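Liltlow opens its doors to 70 new textile learners this June

February 17, 2025

Liltlow, the community sewing and mending school, is thrilled to announce a new run of evening courses starting in June, with room for 70 learners across 4 subjects: hand mending, natural dyeing, simple dressmaking and quilting.

The courses will be held at the former Zapata shoe shop, which has been given new lighting, a proper dye sink and a long cutting bench. After two years of squeezing into borrowed rooms (and carrying the sewing machines up the stairs every time!), the school finally has a home of its own.

"I still can't quite believe we have our own sink," said Shuzhen Yuan, head of courses. "Dyeing has always been the class people ask for, and we kept having to say no. Now we can say yes — and we can leave the pots out overnight."

Hongjun Ren will lead the dyeing course, working mainly with onion skins, weld and madder. Shufen Jin returns to teach quilting, and this year her group will make one large quilt together as well as a small piece each to take home.

Beginners are very welcome on every course. All cloth, thread and dye are included in the fee, and learners are encouraged to bring along anything at home that needs a patch, a hem or a new colour. Places on the dressmaking course tend to go first, so do get in touch early if that's the one for you.

Booking opens at the front desk and by post. Please write to Xiaoyan Pan, Course Bookings, Liltlow, PO Box 3062, and say which course you would like and whether you need a machine set aside.
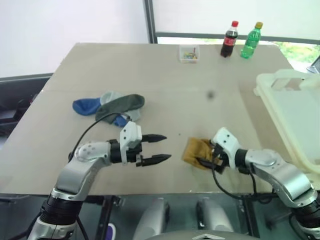 Liltlow Courses and Bookings Team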